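Open day at the Plakham robotics lab, October 12, 2020

I went to Plakham expecting arms and motors. Most of what Skadero showed us was on screens.

Lợi Tiêu ran the first session. Her group trains a pick-and-place policy entirely in simulation, then scores it in rooms it hasn't met. The task she put up was a Franka arm moving a bowl, with a leather sofa for a work surface.

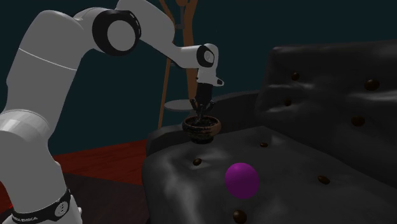 The headline result was 33 successes in 47 trials. Fine, but all 47 were simulated, and the friction values came from the same people who wrote the test. I asked how many had been repeated on hardware. Seven, said Tiêu, and she didn't have the scores with her.

Diễm Lại was more forthcoming about contact – how fingers meet a curved rim is where she trusts the simulator least. I'd have liked an hour on that and got two slides.

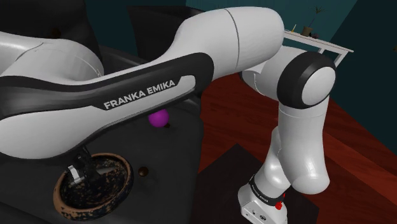
Does changing the furniture and wall colour prove the method generalises?

Only in part. It tests whether the policy copes with a new look, and says little about weight, slip or a worn gripper.

Skadero says the hardware trials will be written up. I'll read the paper before I change my mind.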